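Hallway and keys – April odds and ends

Quick one this month, the printer people want it by noon. The spring clear-out at Morken House raised $678, thank you all, and there are 19 boxes of books left if anybody can take a few. Felista Muriithi has the list. Ask her before you load up your car please, the two by the stairs are spoken for. 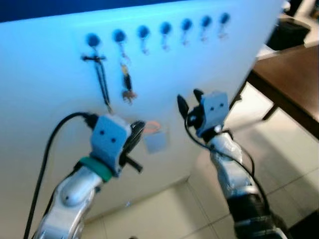 Keys. Again. The drawer is gone and everything goes on the hook board from now on – shed, side gate, Cunha Street storage, the lot. Put a tag on yours, something bright. The yellow and black one on the second hook is the right idea, you can spot it from across a room. Lanyards are fine too, first hook has a black one. Plenty of blue hooks still free farther along so no doubling up, and no coats, they are'nt made for it. If you borrow a key write it in the book with your name and the time you took it. We paid $87 for new locks last year and would rather not do it twice.

Lost key, found key, key you don't recognize in your coat pocket – Marisa Valentini, evenings, or leave a note in the office mail slot.

Also the Hilenport trip. Deposits by the end of the month, coach leaves 8 am from the front lot. Bring you own lunch. More on the roof fund next time.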